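Koller Tabletop Kit – two arms for recording cloth-handling examples
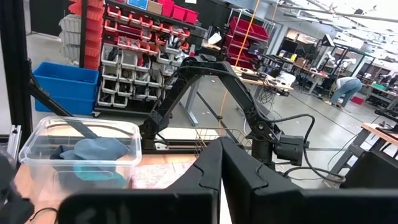 Flestusex, one of the first to order, wrote to ask whether the wrist camera really earns its place when you could just hang one over the table. Fair question! I'd say buy the overhead one too if you have the money, but get the wrist view first. Cloth folds over itself, and from up high you can't tell which layer the fingers are about to close on.

So, what do you get? The kit is 2 arms with black grippers, a wrist camera, cables, and the Cindska recording software, which I wrote and still fuss over most evenings. You bring the table, the bins and whatever you want picked up. A clear plastic bin and a few crumpled cloths in different colors will keep you going for a long while. I'd throw in a wire basket as well, as thin open wire gives a model plenty to get wrong.

You guide the arms through the job yourself, and Cindska saves the camera view and the joint positions together as one example. Press the pedal to start, press again to stop, hold it down to throw the take away. (Please do throw takes away. I kept every fumble from my first batch and the model learned to fumble beautifully.)

My own towel-and-bin set from the Plurkdale shop has 4000 examples in it, and it comes with the kit so you can check your training setup before recording anything. Cloth only, no hard parts yet – I'm hoping to have those by September.

A few things people ask before ordering:

Setup takes me 17 minutes, but I've done it a lot. Give yourself an afternoon.

Finger pads wear down. You get 4 spare pairs in the box, and more are on the parts page.

A messy room behind the table is fine. Mine is full of shelves and benches and I leave it that way, so the model doesn't get used to a blank wall.

Clamps aren't included. Tell me how thick your tabletop is when you order and I'll tell you which ones fit.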